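Prollia banks on cup-sorting lessons for its robot arms

April 13, 2021

Brorkcombe firm Prollia has spent the winter teaching a pair of robot arms to put cups away, and says it will have a system that can do the job unaided by September. It has said something like this before.

The project, called Grallorska, has no list of instructions telling the arms where to go. People steer them through the task over and over, the movements are recorded, and a learning program is left to find the pattern. Prollia wants 87 hours of these recordings. It has 43.

Pascal Lammers, who runs the recording work, says the quality of the examples matters more than the hours. "If the person steering hesitates, the machine learns to hesitate," he said. He would not say how many recordings had been thrown out, or who decides which ones are good enough to keep.

In an early trial the trained arms finished 37 per cent of their attempts without help. Prollia calls that encouraging. The trial used the same table and the same cups as the lessons, so it says little about how the arms would cope in a café kitchen, where the firm hopes to sell them.

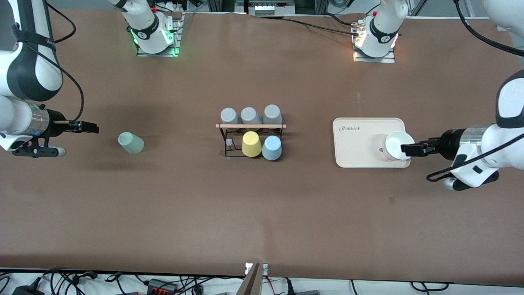 Two arms, a rack of upturned cups and a tray: the Grallorska set-up, with a white cup in one of the grippers.

Catering supplier Hinrichs has agreed to look at the results but has not placed an order. A buyer there said the firm would want to see the arms handle crockery they had never met, and to know what happens when one gets dropped.

Prollia plans to add 30 new kinds of cup and bowl to the lessons over the summer. It gave no price for the finished system and has yet to name a café willing to try it.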